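How to Read a Used Book Listing Before You Buy (and Get the Edition You Wanted)

Friday, October 18, 2024

Buying old paperbacks online is one of my great pleasures, and I have made just about every mistake a person can make while doing it. I have ordered a collection of short stories and received the second half of it. I have paid for a cover I loved and opened the envelope to find a different cover altogether. So let me walk you through the way I shop now, which takes a little longer but has saved me a good deal of grumbling at the mailbox.
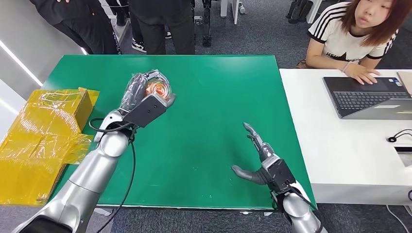
The method works for any kind of book, though I mostly use it for old fantasy and adventure collections, where the same stories get reprinted again and again under slightly different titles. Put the kettle on first if you like. I always do.

Step 1: Write down what you want

Before you open a single tab, take a scrap of paper and write down the title, the author, the publisher, and whether you want hardcover or paperback. If there is one story you are really after, write that down too. I know this sounds fussy! But once you have looked at a dozen listings they all start to run together, and it is awfully easy to talk yourself into something that is close to what you wanted.

If you don't care which edition you get, write that down as well. Plenty of people just want a reading copy to take to the beach, and they can skip straight to Step 4 and save themselves some trouble.

Step 2: Find out how the series is split up

Story collections are tricky. A publisher will bring out a big hardcover, and then a few years later the same material appears as a set of thinner paperbacks, with the numbering started over. My own worst case was the Memon fantasy series. The hardcover called Volume 2 and the paperback called Volume 2 share only two stories, and the word "Volume" is printed just as proudly on both of them. I owned the paperback for months before I worked out why a friend and I kept talking past each other.

So look for a table of contents. A good listing will have one, either typed out or in a photo. If it doesn't, search for the title along with the word "contents" and you will very often find that some kind reader has typed the whole thing out in a review or on a fan page. Compare it with your scrap of paper.

Step 3: Check the ISBN, if there is one

The ISBN is the long number near the barcode, and it is usually also printed on the copyright page. Hardcover and paperback editions normally carry different numbers, and that makes it the quickest way to tell them apart. Copy it from the listing, paste it into a search box, and see whether what comes up matches what the seller is showing you.

Books from before the 1970s generally won't have one. For those you will need to go by the publisher, the year and the cover price. The little Bruka paperbacks I collect are all like this, and the only dependable clue is the catalog number at the top of the spine. Sellers leave it out all the time, so I ask for it.

A word of warning about large sites. Many of them gather several editions onto one page, and the description and reviews may have been written about some other edition entirely. Treat the blurb as a general idea of what the book is, and trust the details the individual seller has typed in for that particular copy.

Step 4: Learn what the condition words mean

Every site has its own scale, so do read the one that belongs to the site you are using. In general, though, this is how I take them:

Like New: Looks unread. I would still expect a tiny bump on a corner.

Very Good: Read, but by somebody careful. No writing inside.

Good: The one that catches people out. "Good" can mean a creased spine, a name on the first page and sometimes underlining. It's perfectly fine for reading.

Acceptable: All the pages are there. Don't ask for more than that.

Ex-library: Expect stamps, a pocket or its ghost, and a label on the spine. Dust jackets may be taped down, and the tape does not come off nicely.

When I was hunting for the Pratel hardcovers I bought a "Good" copy without asking anything, and it came with somebody's grocery list written right across the title page. I've grown fond of it, but I would have liked to know.

Step 5: Ask the seller a question

This is the step most people skip, and I wish they wouldn't, as most sellers are perfectly happy to help. Keep it short and ask everything at once. My usual message goes like this:

"Hello, I'm interested in this copy. Could you tell me the year on the copyright page and whether the cover matches the photo? Is there any writing or a musty smell? Thank you!"

Do ask about the smell. Photos can't help you with that, and a musty book will share itself with its neighbors on the shelf. I give a seller 2 days to answer, a little longer over a weekend, and if I hear nothing I move along to the next copy.

Step 6: Read the reviews with one eyebrow up

Reader reviews are wonderful company, and I have wandered off into them for whole evenings. For shopping purposes, look at the date and see whether the reviewer mentions a format. A complaint about small print or a weak binding could belong to an edition that is nothing like yours. Praise for the illustrations may too, and that hurts rather more! The paperbacks in the Cutent line dropped every one of the interior drawings, and yet the reviews underneath them go on and on about the art.

Step 7: Add up the real price

Put the book price and the shipping together before you compare anything. A cheap copy with expensive postage can easily lose to a nicer one that ships free. If you want several books, see whether one seller has more than one of them, and ask about combined postage. Last July I found 7 from my list in a single shop, and they all came in one box.

When the book arrives

Open it the same day if you can. Check the copyright page and the contents against your notes, flip through for loose pages, and give it a good sniff. If something is wrong, write to the seller politely and include a photo. I've found that a friendly first message goes a long way, and refund windows can be short.

Then cross it off the scrap of paper. I keep mine in a recipe tin by the computer, and there is always another title waiting behind the one I've just crossed off.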